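Talks > Community Evenings > Speaker Notes

Home Talks Speakers Venue Contact

Buying Dry Goods by Weight: Notes for the Sallum Library Talk
Speaker: Gizella Bárány

Start with the price question. Most people come for that. Unpackaged rice and lentils are cheaper at Kaimal, nuts are not. Say so early.

Ask who has shopped this way before. Wait for hands.

Explain tare. You weigh the container empty, write the number on it, and the clerk takes it off at the register. My oats jar is 300 grams. If you forget to write it down, you pay for glass at oat prices. I did this for a month.

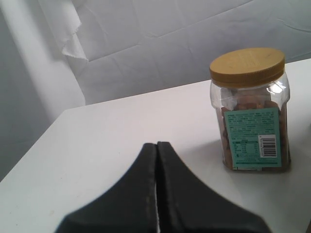
Next, how much to buy. Flour keeps well for a few months in a cool cupboard, whole wheat flour less. Buy brown rice in small amounts, the oil in it goes stale. Spices: two spoonfuls at a time. Tell the cumin story if there is time, skip it if Talha has already run over.

Pantry moths. Freeze new flour for four days before it goes on the shelf. Someone will ask about bay leaves. I have tried them and had moths anyway. 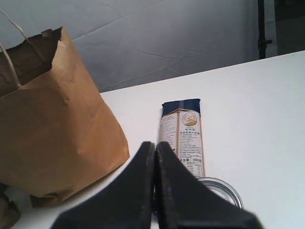 Paper bag with a twisted handle.

Getting it home. Paper is fine for beans and pasta. Sugar needs something that closes. Put heavy things in first and keep the bag off a wet car floor.

Labels: name, date bought, cooking time. Masking tape works.

Questions, 12 minutes. Hand out the price sheet at the end, or they will read it during the talk. Saranya has the copies.

Recent talks
Sharpening Kitchen Knives – Talha Khokhar
Reading a Water Bill – Ilango Fernandes
Beans From Seed – Thenmozhi Bhat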